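Comparing Two Grippers on the Same Bin: a Procedure

Florencio Requena
April 2023

This page covers how we compare two end effectors on one arm using a fixed set of household objects in a divided bin. It was written for the Rondis linkage gripper and the Flavach parallel jaw, but the steps apply to any pair that mounts to the same flange. Suction-only tools need a different object set and a different scoring sheet and are not treated.

What the comparison measures

Two numbers come out: the share of attempts that end with the object released in the drop zone, and the median time per attempt. An attempt starts when the controller accepts a target and ends at release, at a detected drop, or at the 37-second timeout. Planning time is included. If your planner is slow, both grippers look slow, and the difference between them is still usable.

The procedure does not measure grip force or wear. Gilles Hamel has a separate fixture for force, and the two sets of results should not be merged into one score.

Before you start

You need the arm, both grippers with their own adapter plates, the bin, one overhead camera, and a controller that can log at a fixed rate. We run Domuvum 2 on the controller side. Version 1 drops timestamps when the log buffer fills and should not be used.

Fix the payload settings for each gripper before the first run. The Rondis unit is the heavier of the two, and loading the wrong payload file produces a slow sag at full reach that looks like a calibration error. We lost most of a November session to this.

Step 1. Secure the bin

Clamp the bin to its supports so it cannot shift when a finger touches the wall. Push each wall by hand and check the camera view for movement. A bin that creeps a few millimeters over a session will spoil the later attempts while leaving the early ones untouched, and the effect is easily mistaken for gripper heating.

Do not polish or repaint the bin between grippers. Reflections from bare metal affect detection, and both grippers have to face the same ones. If the bin must be replaced, restart the comparison from zero.

Step 2. Calibrate the camera once

Run hand-eye calibration with the first gripper mounted, using at least 16 poses spread over the full working area. Save the result against the flange frame, never against the fingertip. With the transform stored at the flange, the second gripper needs only a new tool offset.

Check the offset by touching the fingertip to four known points on the bin rim. If any point is off by more than 2 mm, measure the offset again before touching the calibration.

Step 3. Route the cables and hose

Leave enough slack for the last wrist joint to turn through its full range in both directions. Jog it to each limit at low speed and watch the hose. A hose that goes tight near the limit pulls on the wrist and shows up in the log as a torque offset on the last two joints.

The same routing should serve both grippers where the fittings allow. If they don't, write down the difference. Pongsak Thammasiri's first comparison was rejected for this reason alone: one gripper had been run with the bundle tied to the forearm and the other with it loose.

Step 4. Choose the objects

Pick objects that fail in different ways. A set made only of boxes will rank almost any two grippers as equal. Ours includes:

Transparent or translucent items, for depth dropout
Thin rods and tools that lie flat on metal
Open frames such as glasses, where the centroid falls in empty space
Toys with wheels or moving parts
Cups with a handle, which allow more than one sensible grasp

Keep the set unchanged for the whole comparison. If an object breaks, remove it from both sets of results.

Step 5. Load the bin

Place objects in both compartments. Use the printed layout cards so that each arrangement can be repeated for the second gripper. Put at least one object close to the divider and let some of them touch. Contact between neighbors is where the wide linkage on the Rondis tends to lose time, as the planner rejects approach angles that would be open to a slimmer tool.

A typical mixed layout has a bottle, a rod, a toy vehicle and glasses in the front compartment and a cup alone in the rear one. 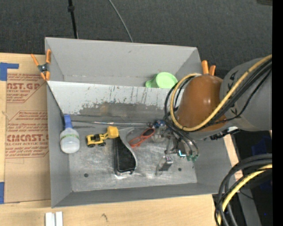 Step 6. Run the attempts

Run 300 attempts per gripper, in blocks, and swap grippers between blocks. Doing all of one and then all of the other ties the result to room lighting and to whatever the operator learned in the meantime. Reload the bin from the card when it is empty or when three attempts in a row fail.

Do not nudge an object to help. If something is wedged against the divider, it stays there and the failures count.

Step 7. Score and report

Label every failure with one code: no detection, no plan, missed grasp, dropped in transit, or timeout. Two people should label independently. Senga Cruickshank and Bezawit Nigatu do ours, and most of their disagreements are between missed grasp and dropped in transit. We now count it as a drop if the object clears the bin floor at all.

Report results per object as well as overall. Attach the payload files, the tool offsets and the controller version. Raw logs go to the Shiferaw share, one folder per block, gripper name first.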